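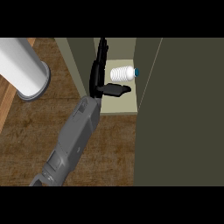
Florencia Ocampo wrote in to ask whether the Rurkex shelf liner stays put once bottles start sliding over it. Mostly, yes. I cut one roll to fit two pantry shelves in June and it has moved only at the front corner, where I trimmed it short.

The roll is 15 inches wide and cost me $9. It cuts cleanly with kitchen scissors. The grid on the back is printed slightly off square, so measure with a ruler. Oil wipes up with dish soap, but soy sauce left a faint ring.

I used the Darnano liner before this. It was thicker and curled at the edges within a week. Rurkex lies flat from the start. I would buy it again, in the plain color.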